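Litness community kitchen: where we've got to, 18/06/2021

Hello again! A quick one from me, as promised. The lunch club is back on 2 days a week and we've served 121 meals since May, which I'm really chuffed with. The Girklow grant has paid for the new fridge (it hums a bit, but it's cold) and £200 is left for crockery. 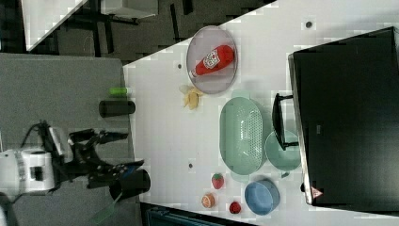
Spending and kit

I'd like to put what's left towards cups and plates, if you're happy with that? The quote from Lovau is good for nine more days, so a quick yes would be lovely.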